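Demonstrações por teleoperação na bancada Kondum: 359 episódios gravados, tarefa de manutenção de desktop. Quem opera é a Carys Llewellyn. 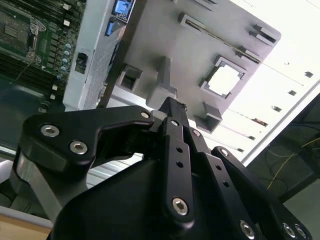 O erro mais comum é de orientação – o operador corrige o punho tarde e a política aprende a correção junto. Cortamos esses trechos à mão.

Na placa-mãe o problema muda. Os slots de memória ficam logo acima do soquete e sobra pouca folga para os dedos da garra. 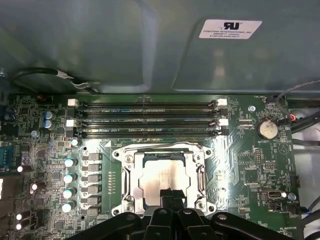
Por isso baixamos o ganho do comando remoto perto da placa. Próximo lote em novembro.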